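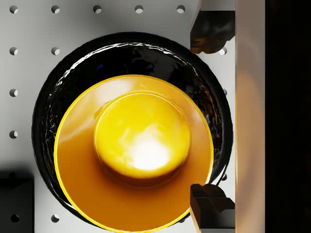 I've had the trial license for Brimness for most of August, so I can finally write something about it. Brimness is the kitchenware pack for the Virkness simulator: bowls, plates, lids and a perforated bench to set them on. You load a two-finger gripper, pick a task and let your controller have a go at it.

Setup took me 30 minutes, and 12 of those went on a missing texture folder. Helge Lie on the support desk sent me the right path the same evening.

Lids are the hard part. A knob is easy to aim for from overhead, but my controller likes to go for the rim, and in a deep bowl there isn't much room for the fingertips. I ran the lid task 77 times and changed the grip width twice. Version 2 handles contact better than the first one did — fewer parts jumping when they touch.

The shiny materials are a good test for a vision model. The manual is thin, and I'd like more than one bench.

I'm keeping it for now. Next I want to try the same tasks in the Broter pack, if their installer ever finishes.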